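Why Are Jeans Blue, and How Do You Fold Them?

A page for curious children from the Clasitz Clothes Corner

Maybe you are wearing jeans now. Maybe they are on your chair, or under your bed. Today we will learn what they are made of, and then we will fold them.

What is denim?

Denim is the name of the cloth. It is made of cotton, a plant with soft white fluff. People spin the fluff into long threads. Then a big machine called a loom puts the threads over and under each other, again and again, until there is cloth.

In denim, the threads which go one way are blue and the threads which cross them are usually white. Turn up the leg of your jeans and look inside. It is lighter there! On the outside you see mostly the blue threads, and on the inside you see more of the white ones.

Now look at the outside very closely, with a magnifying glass if you have it. Can you find small lines which go slantwise, like rain in the wind? This way of weaving is called twill, and it makes the cloth strong.

Why does the blue go away?

The blue color is called indigo. It does not go deep into the thread. It stays mostly near the outside, like the skin on an apple. When you run, sit and slide, a little bit of blue rubs off. So the knees and the edges become pale first.

What are the little ruffles?

Some jeans have elastic inside the waist or at the ends of the legs. Elastic is a stretchy band. It is sewn to the cloth while it is stretched, and when it is let go it becomes short again and pulls the denim into many small waves. Jeans with elastic at the ankles are often called joggers.

Let's fold!

You need a table or a clean floor.

1. Lay the jeans flat and close the button, if there is one.
2. Smooth them with your hands, from the top to the bottom.
3. Put one leg on top of the other. Now they are long and thin.
4. Bring the ankles up to the waist — or only a part of the way, if the drawer is small.
5. Fold one more time and press softly.

Elastic parts are thicker than the rest, so they like to stand up a little. You can pat them down, but they will never be completely flat.

Denim with elastic, on a pale table:

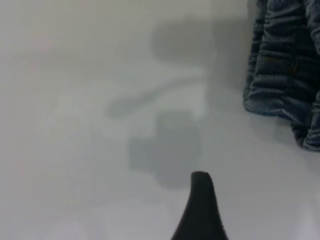
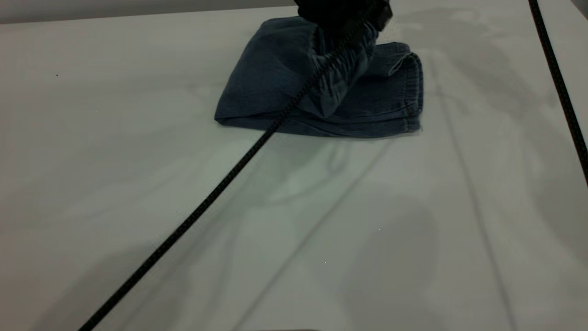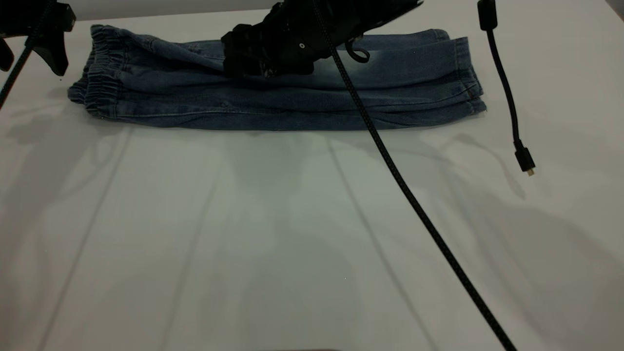
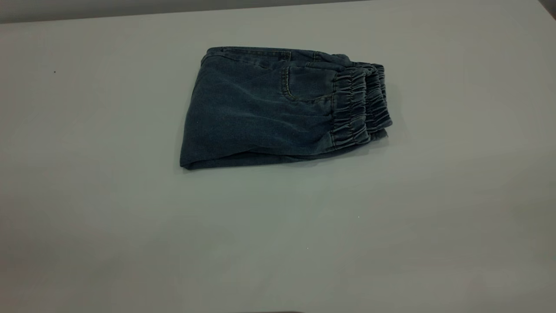 Trosach wrote to us that it is easier to begin with the ankles on the left side if you are left-handed, and asked whether wet jeans may be folded too. Please let them dry first! Damp cloth in a closed drawer starts to smell bad, and thick denim needs a long time to dry, most of all at the pockets and the waist.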